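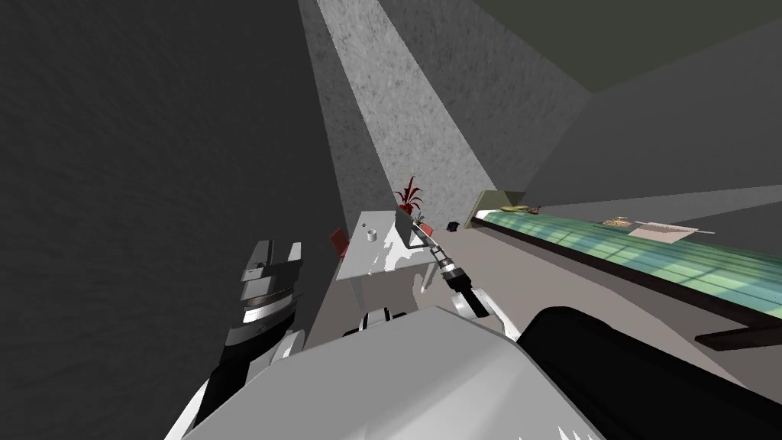

**Rapport d'avancement, juin 2021**
Projet : relevé et remise en état des sentiers de tourbière, secteur Oltard
Rédaction : Raghda Fakhoury
Destinataire : Abelardo Vergara, fonds Wellari

## Avancement des travaux

Le tronçon nord est terminé. Les anciens caillebotis ont été déposés et remplacés sur 300 mètres, entre le parking de Pryor et la première passerelle. Le platelage neuf est posé sur des pieux battus jusqu'au sol ferme, comme le prévoyait l'avenant de février. La couche de tourbe s'est révélée plus épaisse que sur les plans près du ruisseau, et il a fallu commander des pieux plus longs. Le chantier y a perdu deux semaines, dont une a été rattrapée depuis.

Le tronçon sud n'a pas commencé. L'accès des engins reste interdit pendant la nidification et l'équipe ne pourra entrer sur la parcelle qu'à la fin de l'été. Les matériaux sont stockés à Pryor, sous bâche.

## Suivi du niveau d'eau

Les piézomètres sont en place et relevés à la main. Les premières séries montrent une nappe stable au centre de la tourbière et une baisse marquée en bordure du vieux fossé de drainage. Nous proposons de poser deux seuils en bois dans ce fossé avant l'automne. Le propriétaire riverain a donné son accord oral ; la convention écrite lui a été envoyée et nous attendons son retour.

Un relevé a été perdu à la suite d'une erreur de saisie. Les carnets de terrain sont désormais photographiés le soir même.

## Végétation

Les sphaignes reprennent bien sur les placettes décapées l'an dernier. La molinie recule peu. Une seconde fauche avec exportation est prévue, et il faudra trouver un autre débouché pour le foin, l'éleveur qui le prenait ayant cessé son activité.

## Budget

Les dépenses du tronçon nord dépassent la prévision de 4000 euros, entièrement au titre des pieux. Nous demandons à imputer cette somme sur la ligne « signalétique », qui n'est pas entamée. Les panneaux seraient alors limités aux deux entrées du site, avec un modèle plus simple que celui présenté dans le dossier initial. Le devis de Jellport pour ces panneaux est joint au présent envoi.

Aucune autre ligne n'est en dépassement. Les heures de terrain sont conformes au tableau prévisionnel.

## Points à trancher

- Accord du fonds sur le transfert entre lignes budgétaires.
- Validation de l'emplacement des seuils (plan en annexe).
- Report de la date de fin du tronçon sud, à fixer une fois connue la levée de l'interdiction d'accès.

Une réponse sur le premier point avant la prochaine commande de bois nous permettrait de conserver le tarif actuel du fournisseur. Le prochain rapport portera sur les seuils et sur l'ouverture du chantier sud.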